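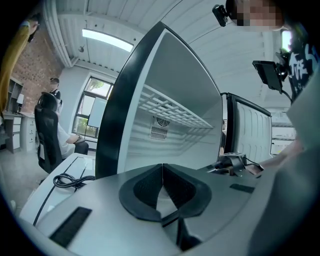 Fingers, rubber pad and the bracket between them, where most of the trouble starts.

Workshop tips: keeping a hand-held gripper civil

We have had the Dandon gripper on the bench since June, and in that time it has been dropped, sat on and used to open a packet of crisps. It still works. The tips below are the ones we wish had been in the manual, which runs to 232 pages and spends most of them on the warranty.

Wipe the pads before you blame anything else

Nine grip complaints in ten are dirt. Black rubber hides it beautifully, so go by feel. Use a lint-free cloth, barely damp, with a drop of washing-up liquid in the water, and work along the ribs. Dry with a second cloth. No white spirit, no brake cleaner, and keep the kitchen spray in the kitchen. One of us tried the lemon one and the pads squeaked for a week.

Mind the cables

The thin leads near the finger bases are the weak spot. Switch off first, then open and close the fingers slowly by hand and watch the leads through the whole travel. If one goes taut at full stretch, give it a bit more slack at the bracket. If one rubs, move it. Electrical tape wrapped round a rubbing cable only gives you a fatter cable that rubs.

Coil spare lead loosely on the table. Anyone who winds it round their elbow like a garden hose can buy the next one.

Screws

Check the bracket screws every 1,000 grips and nip them up with the short key. Finger tight and a quarter turn. They go into plastic, and plastic remembers. We use a dot of nail varnish across the head and body of each screw, so you can see at a glance if it has crept. Any colour will do, although ours is a coral that was on offer.

Replace the pads at 3,000 grips, or sooner if the ribs have gone shiny. Sustora sell them in packs of 4. You need two, so the others will live in a drawer until you have bought more.

Fitting new pads

Warm them in your pocket for ten minutes. Slide in from the open end, ribs facing each other, and press down the middle with a thumb. A butter knife is not a fitting tool. Close the fingers on a strip of paper and pull: it should drag evenly on both sides. If it twists as it comes out, one pad is sitting proud.

Try it on something thin

Cups and balls flatter a gripper. Almost anything can pick up a ball. After any work on the pads, go for something flat and awkward and hold it upright for a slow count of thirty while you walk about a bit. Dropping it at twenty-eight counts as dropping it. 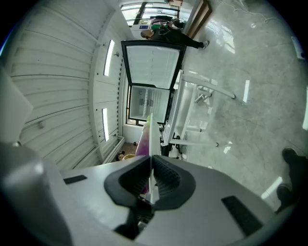 Something thin and flat between the pads, fridge door open.

Pick a place for this with a hard floor and nothing precious underneath. Fridges are good practice too, with all those wire shelves to catch a careless finger on, but shut the door when you break for tea.

Storage

Fingers open, pads touching nothing, out of direct sun. The Vastgate case is a good fit if you cut a notch in the foam for the bracket. The Quintela one is cheaper and fits a different gripper.

Page last changed 5 August 2019. The bit about talcum powder has been removed.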